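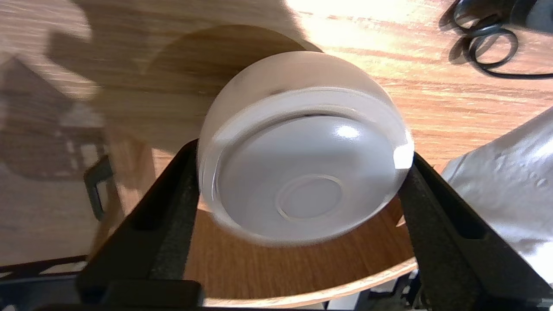 Posted Sep 4, 2018 by the bench notes editor | Filed under: Reviews, Manipulation

I have been living with Memon since June and I still can't decide if I'm in love with it or just relieved to be done with grasp planners for a while. Probably both! If you haven't run into it yet, Memon is the learn-from-demonstration method that came out of the Trolutura group, the one where the policy gets the wrist camera and the finger opening and that's it. No depth sensor, no model of the object, no overhead camera. You move the arm through the task by hand, it records, you train overnight, and the next day the arm has a go on its own.

I'm reviewing the whole thing as you'd set it up at home or in a small lab, so that means the Memon code as released, the Wilari finger kit that the authors recommend, and Kullusum, the little clip browser everybody ends up using to clean their recordings. I paid for the fingers myself. The other two are free.

Getting it running

The install is fine. I'd love to complain about it for three paragraphs, but I had it talking to my arm by the end of the first evening, and most of that evening was me using the wrong cable. The starter set is a single download of 1209 demonstration clips, pretty much all household stuff (cups, bowls, lids, cloths, drawers), and you're meant to train on that plus whatever you record yourself. The instructions suggest 30 clips of your own per task. I stuck to 30 the whole way through so that I'd be reviewing the recipe as written and not my own patience.

What the instructions skip over is camera calibration, or more exactly the lack of it. Memon claims not to need any. I believed that for a week, then bumped the camera mount with my elbow, and the arm started closing beside things with tremendous confidence. So no, you don't calibrate, but you'd better not touch anything after you've recorded. I've put a dab of paint across the mount screws so I can tell when one has moved. Cheap fix, works great.

The bowl

Okay, the part I was most curious about. I picked a white frosted bowl for my main test because it's everything a camera-based method ought to hate. It's matte on the outside and a good deal shinier on the base, a little see-through, and it's pale enough to vanish when the sun gets on the table, which in my place happens for most of the morning. Turned over and held by its sides, with the foot ring facing the camera, it throws highlights right back at the lens. My old depth-based setup simply saw a hole there.

Memon picks it up. I had to go make coffee and come back and try it again before I trusted it. The task I taught was to grasp the bowl upside down, lift it, and put it down on a round wooden board, and I ran it in morning sun, in shade, and late in the evening under the ceiling light. Out of 114 tries in total, 90 ended with the bowl on the board and right where I wanted it. For a frosted bowl, no depth, and 30 demonstrations, I think that's terrific.

The misses weren't spread evenly, though, and I wish the paper said more about this. Nearly all of mine came when a hard shadow from the arm itself lay right across the bowl. My guess is that the policy leans on the outline a lot, and a shadow edge looks like an outline. I recorded my clips at midday, with short shadows, so that's partly on me. When I redid the clips with the blinds half down the arm looked a lot calmer, but I haven't run enough of those to quote you a number, so I won't.

The other kind of miss was a slow tilt. The fingers close, the bowl comes up, and it leans a bit between them. Memon doesn't mind a tilted bowl while it's carrying, and usually it gets away with it, but the landing is clumsy. You hear it. I've moved to doing all of this with things I don't care about.

And please, tidy up the table before you record. I had a coiled cable and some crumpled plastic lying in view during part of my bowl testing, and it coped, which surprised me. But I tried one batch with the same clutter in all the demos and then cleared it for the test, and the arm hesitated over the empty spot like it missed its friends. Either vary the mess or have none.

The Wilari fingers

They're black, flat, slotted, and rough to the touch, and I like them more than I expected to like two pieces of black anything. The speckled finish doesn't throw much glare into the camera, and with a wrist camera your own fingers are in the picture all the time, so shiny ones are a real nuisance. The slots are the clever bit. With the fingers closed you still see some of what's behind them, and for a policy that has nothing else to look at, I suspect that matters more than the kit's leaflet lets on.

Fitting them took a hex key and some bad language. They come without pads, and the bare surface is a bit unforgiving on a smooth curved wall like my bowl's. I'd have paid extra for a soft pair in the box. I tried a strip of rubber tape and it held better, but then the fingers looked different from the ones in the starter clips, and the results got a touch worse until I'd recorded my own with the tape on. That's Memon in a nutshell, by the way. Everything the camera sees is part of the recipe, including the stuff you forgot it could see.

Going low

I also wanted something away from the tabletop, so I spent a couple of weeks on the drawer under the same table. The arm has to swing down past the edge, get itself alongside, and work on the drawer from a height where the camera is looking at wall, floorboards, table legs and a pair of sockets. Very few of the starter clips look anything like that. It's also a mean spot for light, with bright patches on the floor right next to the table's shadow.

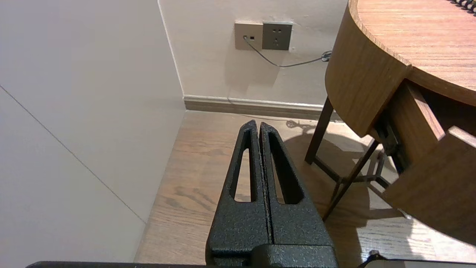

How it did with the drawer

Mixed, and I'd call it the weakest part of the package. Once the fingers are anywhere near the drawer front, Memon is lovely to watch. It comes in slowly, closes, and pulls in a smooth line without wrenching at the runners. I had expected to babysit that part with my hand on the stop button, and after the first few days I wasn't even standing up.

Getting there is the trouble. If the arm starts with the drawer out of view and nothing but wall in front of it, the policy has no memory to speak of and just sort of drifts. Sometimes it wanders toward the table and everything clicks. Other times it goes and studies the baseboard. The paper has one line about "limited search behavior" and I laughed out loud when I reread it. My workaround was to start every run from a pose where part of the drawer is already visible, and record the demos from there too. Works well enough, but you're doing some of the robot's thinking for it.

I didn't keep a proper tally on the drawer, I kept changing the start pose and it wouldn't have been fair to anybody. If you need a figure for low, off-table work, wait for someone more disciplined than me.

Kullusum

A quick word, as you'll spend more hours in it than you think. It plays your clips side by side and lets you throw out the bad ones, trim the ends, and flag the ones where you fumbled. The trimming is fast and I've had no crashes. The search box is useless. It also saves on close without asking, so the day I trimmed a whole folder too tightly, well, I got to record that folder again. Back up first.

Do trim, though. I tend to pause at the end of a demo to admire the thing sitting there, and the first policy I trained had picked up the pause and would hang over the board for ages before letting go. After cutting those tails the release got much snappier.

Would I tell you to get it?

If you've got an arm, a wrist camera and a job that stays in one place, yes, absolutely, go get it this weekend. It's the first method of this kind that gave me something useful with an afternoon of recording and one night of training, and the frosted bowl result alone has kept me cheerful all summer. Buy the Wilari fingers if you want to use the starter clips, and put tape on them before you record anything, so you don't end up doing it twice like I did.

If your arm needs to look around for things, or the lighting is out of your hands, I'd hold off. The Trolutura page says a version with some memory is planned. I'll run the drawer again when it's out, with a tally this time, and I'll get the bowl back out as well and leave the blinds up.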